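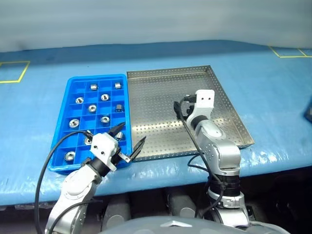

Sorting small metal parts goes faster when the storage tray and the washing tray are two different trays. I kept mine in one coffee can for years and lost more time digging than I ever spent on the repairs. A compartment tray with square cells works well for anything shaped like a ring or a short cylinder, and a blue one is a good choice, as silver parts stand out against the bright floor of the cell. Put a shallow perforated steel tray right next to it, edge to edge, so a part only has to travel a few inches and a dropped one usually lands in one tray or the other. Light blue plastic sheeting over the bench does the same job as the blue tray if something rolls away.

Leave some cells empty. When every cell is full you have nowhere to set a part you are not sure of, and it ends up in with the wrong size.

Laying parts in the cells

Lay rings flat with the hole facing up. You can see the bore at a glance and spot grit in it. Short cylinders can stand or lie on their sides, but pick one way and stick to it within a row. Parts that belong together go in neighboring cells, running front to back in the order they came off the shaft.

If two sizes look alike, do not trust your eye. Slip both over the same bolt or use calipers. Write the size on a strip of masking tape and put it on the rim of the tray. Tape on the floor of the cell comes loose as soon as there is oil on it.

Washing and draining

Perforated trays are meant for draining. Check that the holes are smaller than your smallest part before you start. Set the tray over a pan, put the parts in with space between them, and brush on degreaser. Tip the tray a little toward one corner and leave it for half an hour. Turn the rings over once, as fluid sits in the groove on the underside.

Plain steel parts will rust overnight if they are put away damp. Wipe each one with a lint-free cloth and a drop of light machine oil. Sealed bearings should not be soaked at all. Wipe the outside and leave the seals alone.

I use the Griltau degreaser at work and dish soap in hot water at home. The soap takes longer and needs a second rinse.

Buying trays

Nako and Reditz both sell compartment trays in this style. The Reditz partitions lift out, so you can make one long cell for pins. On the Nako they are fixed, and small washers cannot creep under them. For mixed hardware I prefer fixed.

A steel tray should sit flat on the bench when you press on each corner. Run a finger around the rim before you buy it. Some cheap ones have a burr.

At the end of the day

Cover the compartment tray with a second tray or a piece of stiff card. Wipe the plastic sheeting toward you with a damp rag and look through what comes off before you throw it out. I go over the floor with a magnet on Wednesday, and there is usually a nut or two under the bench.

Shiyu Qian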